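**Arm stops short over the fixture after re-teach**

**motell_bench** wrote:

Feb 16, 2023. Okay, I'm stumped. I re-taught the Kutholm cell in our sim and now the arm faults out on the move from the block board to the vise. Same spot, step 307, every single run!
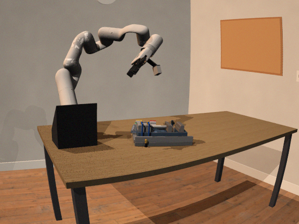
My home pose is the old one from October and I never touched it. Wrist up high, gripper well clear of the tabletop, so I don't think it's clipping anything on the way out. Speed is at 11 percent – slow as molasses.

**fimel** wrote:

Looks like a joint limit to me. Have you got a view from the wrist?

**motell_bench** wrote:

Yep, got one. 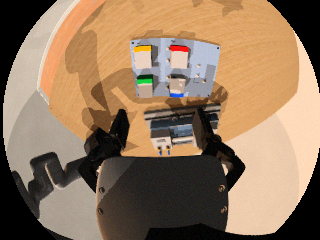 *Wrist view, fingers open, board up top and fixture below it.*

**Llewellyn** wrote:

I don't buy the joint limit. That right fingertip is over the fixture. I'd bet your tool length is wrong and the collision check is tripping. Mine was off after a gripper swap and I lost 2000 cycles of logs to it.

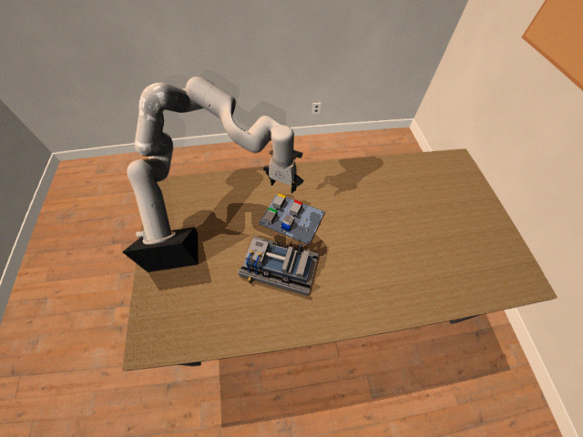

Check the tool frame first, then re-teach the approach point. Don't just raise the path and hope.

**fimel** wrote:

Raising the path is fine for a test though? Give it 100 mm and see if the fault moves. Takes a minute.

**Llewellyn** wrote:

Sure, and then it stays in the program forever.

**motell_bench** wrote:

Ha, guilty. Okay, I opened the tool frame and it still had the numbers from the old fingers (the short ones). Typed in the right ones and re-taught the approach.
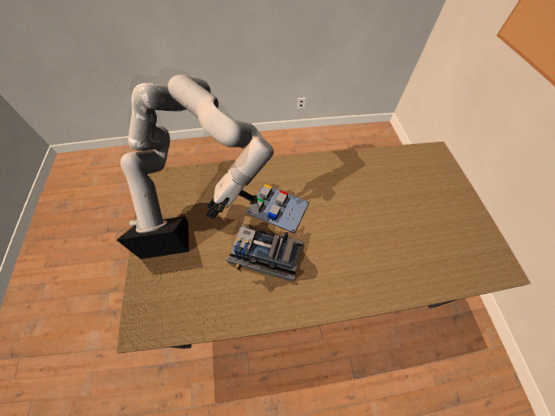

Ran it five times and it goes straight through step 307. Nipon Duangkaew wants the cell file tonight, so I'm saving a copy before I mess with the speed.

**fimel** wrote:

Still think you should look at joint 4 when you get a chance.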